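Straw keeps riding up and tipping a small clear cup

Posted in Kitchen & Tableware > Drinkware
Asked 10 October 2021 by Losia

I have a round clear cup with a dark rim and a small transparent handle on one side. It is short and fairly wide. I use it at a table with a straw, mostly for cold drinks, and I have two problems.

First, the straw does not stay where I put it. It starts out leaning across the opening, and as soon as the drink is carbonated it climbs the side and falls out over the rim. Second, if I set the straw in from the far side and pull it toward me to drink, the cup follows it. Twice it has gone over. The cup is light and the table is smooth.

Straws are the ordinary paper kind, red and white stripe, no bend. They go soft near the bottom after a while, which does not help.

I would like to keep the cup. Is there a correct length of straw for a cup this size, and is there a right side to put it on relative to the handle? I don't want a lid if it can be avoided.

Jenő Bárány
Accepted reply

The two problems have the same cause. The straw is too long for the cup, so most of its length is outside, above the rim. That part acts as a lever. A small sideways pull at the top becomes a larger force at the rim, and a light cup on a smooth surface will either slide or tip.

Measure it this way. Stand the straw in the empty cup with the lower end in the corner where the base meets the wall, and let it lean on the opposite side of the rim. Mark the straw at the rim. The part above the mark should be no longer than the part below it. For a short cup this usually means cutting an ordinary straw. Cut from the top, with scissors, square across. If you cut the bottom at an angle it won't seal against the base, but on paper the pointed edge softens first and then folds over the opening.

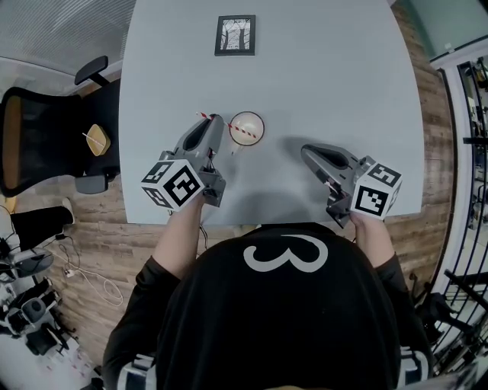 The angle matters as well. A straw lying low across the opening has nothing to hold it except friction at the rim, and bubbles collecting on the outside will lift it. Steeper is better. Once the straw is cut to length you will find that it stands up more, simply due to less weight hanging over the side.

As to the handle: place the straw so that its lower end is on the handle side and its upper end leans away from the handle. Hold the handle when you drink. The pull on the straw is then opposed by your hand and the cup has no reason to move. If you drink without holding the cup, put something with grip under it. A square of shelf liner slightly larger than the base is sufficient. Cork coasters slide on a smooth table and I don't recommend them for this.

For the climbing, pour first, let the foam settle, and insert the straw last. Turn it a few times between your fingers as it goes in. This removes the first layer of bubbles.

Paper straws take up water from the cut end. After cutting, the old factory end should be the one in the drink, if only for the reason that it is usually the cleaner cut. It makes a small difference.

Ramil Baluyot

Get a silicone one and trim it. They are heavier and grip the rim. I bought a pack of 8 under the name Plilten, still using them. Rinse straight after use or they hold the smell of whatever you had, coffee especially. Wouldn't bother with paper in a small cup.

Also check the cup isn't rocking. I had a set from 1991 where half of them had a raised spot under the base. Put it on a flat surface and press on the rim on opposite sides. If it clicks, that's your tipping.

Yap

Metal straws stay down better than either. Use the kind with a bend, put the bend at the rim. Not for kids obviously.

Comment from Losia

Pressed on the rim as described, no click, so the base is flat. Cut three straws using the mark method and they stand much steeper than before. Flat soda stays put. Fresh soda still lifts the straw a little but it no longer goes over the side. I have not tried the shelf liner. Will look for the silicone type when these run out.

Comment from Jenő Bárány

If it still lifts, cut another half inch off the top. Stop when it is uncomfortable to drink from.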